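Mayuree Tanasarn on Printing With Sunlight 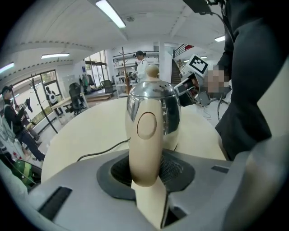
What first drew you to the cyanotype? The blue, says Mayuree Tanasarn, and then the wait for it. "I was trained on digital cameras, and I had a picture before I had a thought. With a cyanotype I have to stay put and look at the sky."

Her new series, Venkataraman, takes its title from the street where she rented her first studio. It has 45 prints, all of them made without a camera. She lays torn sewing patterns over coated paper and lets the sun do the rest – and the results are wonderful, full of soft edges and ghostly seams!

"People ask if I plan the folds," she says. "I plan the first one. After that the paper has its own ideas, and a breezy July afternoon has plenty more."

The largest piece, Kuvix, is made up of 6 sheets hung edge to edge, and the blues don't match. Tanasarn likes it that way. "One was a morning sheet and one was almost evening. Why would I hide that?"

I loved the small works just as much, especially a pale strip called Peltix that I walked past twice before I saw the sleeve in it. She laughs when I tell her. "Good. That one is shy."

She is back in the studio on Tuesday, testing a heavier cotton paper. "It drinks up everything," she says. "I've ruined a whole stack already and I'm having a great time."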